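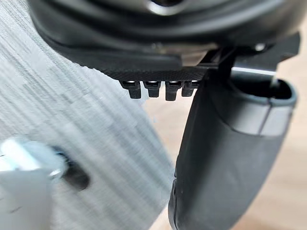

2 min read

Speaker notes: wrist cameras and the grippers that block them

Slide 1. Leave it up while people sit down. Then ask where the object is. Give them a moment. Most of what you get from this wrist view is gripper: housing across the top, one long finger down the right. The grey fabric on the left is blurred, and so is the floor.

Say who did the work: me and Aksel Lund, in May, on the Doltov arm. Luana Camargo ran the controller side and disagrees with half of this. She gets the last five minutes.

Slide 2. The claim. Ako sell the small wrist camera as a drop-in for any two-finger gripper. Read the line from their leaflet, slowly. Then go back to slide 1 and point at the bracket and the plate with the four tabs.

Slide 3. What we ran. 3,000 grasps with the Mohmand gripper, 2,000 with the Flerkimer. Same objects, same lighting. Don't oversell this. We changed the mount halfway through the Flerkimer runs, so the two totals don't compare cleanly. Admit it before someone asks.

Slide 4. Results. The Flerkimer came out 17 points ahead on soft items. I don't believe it. Aksel re-ran 50 of them with the old mount and most of the gap went away. My bet is camera position. Aksel's bet is finger shape. Neither of us has shown it.

Skip the speed chart if it's past 3.40.

Slide 5. What I'd want before buying either: raw wrist footage from the maker, with the fingers open and closed. We asked both firms. One sent a rendering.

Hand over to Luana. Her laptop needs the other cable.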